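The Long Way to a Cup of Tea

My mother believed that no car trip had properly begun until somebody had stopped for tea. We could be barely past the last streetlight, the dog not yet settled and my brother already asking about lunch, and she would start looking out for a patch of shade. It drove my father mad, and I've grown up to be exactly like her.

So when I was asked to write something about the inland road from Celtgate up to Nudulura, which is 1270 kilometres if you don't take the wrong turn at the silos (I did), I knew perfectly well that I wouldn't be writing much about the scenery. I'd be writing about the tea. The scenery is lovely, I should say, all that pale grass and those enormous skies, but you can't dunk a biscuit in it.

I set off in November with a thermos, a tin of shortbread and a vague idea of being sensible. The thermos lasted until Inwood. Inwood has one wide street, a war memorial with roses around it and a bakery called Kaplan, where the pot comes out under a knitted cosy in football colours and you get a second jug of hot water without having to ask. That second jug is a great kindness. City cafes gave it up years ago, along with saucers and chairs you can sit in for longer than ten minutes, and I hadn't realised how much I missed it until it was put down at my elbow.

I stayed for an hour and 20 pages of my book. The lamington was excellent too, a bit too much jam if you're strict about these things, and I'm not.

North of Inwood the towns thin out and the tea becomes more of a roadside affair. There's a pub with an urn on the bar beside the raffle tickets. There's a servo where the tea bags live in an old ice cream container and you pay by dropping coins in a jar. At a rest area 80 kilometres further on, a couple in a caravan saw me peering sadly into my empty thermos and had the kettle on before I'd finished saying hello. They took theirs black with a gum leaf in it, and I pretended to like mine that way, and by the bottom of the mug I very nearly did.

What I love about all this is that it makes you slow down among strangers. Nobody tells their life story over petrol, but give people something warm to hold and out it comes: the hip operation, the daughter in Perth, the year the creek came up through the kitchen. I'm a shy person, believe it or not, and I've had some of the best conversations of my life while waiting for a bag to steep. It wants 4 minutes, by the way. Most people give it one and then squeeze the poor thing to death.

I reached Nudulura late in the afternoon, with the galahs making a terrible racket over the oval and the light going that soft apricot colour. The motel room had a little kettle, two sachets of sugar and a packet of those biscuits that only seem to exist in motels.

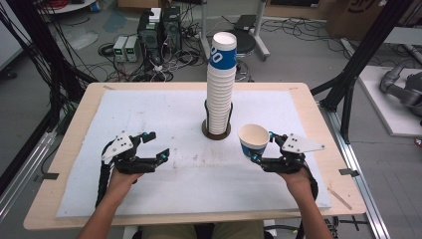
I drank my tea on the step outside my room with my shoes off, and rang my brother to tell him I'd made it. He wanted to know how long the drive had taken. I told him it depended on whether he counted the stops, and he said I sounded just like Mum, and then he asked what I was having for dinner.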